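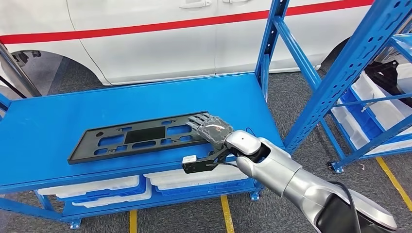
Workshop notebook, October — dye bath, second series

2 min read

Print this page | E-mail this page

Started at 8:10 with the wool from Clovham. Sowmya Gounder had weighed the skeins yesterday and left the paper on the shelf, 316 g in total before washing. I washed them again anyway, as the last lot still had grease in it and the colour came out in patches.

Mordant is alum, same strength as in the first series. I kept the pot below a simmer for one hour and stirred very little. Then the onion skins went in, inside a cotton bag this time. Loose skins stick to the fibre and it takes all afternoon to pick them out.

Colour after four dips: a warm orange-brown, darker than I wished. Skein 2 is the nearest to the grey-gold that Sivaprasad Amin asked for, but it has a pale end where I tied the string too tight. I will tie in a loose figure eight from now on.

The tap water is harder this month, I think. Sowmya says the Hultness people collect rainwater for their yellows and it makes a big difference. We have one barrel behind the shed — it needs a lid before we can use it.

Rinsed three times, the last water almost clear. Skeins are hanging on the north side, away from the sun.

To do: light test on the first series (strip is in the Warrier folder, half covered with card). Buy more alum. Ask Sivaprasad if he can accept the darker colour for the border, and keep skein 2 for the centre.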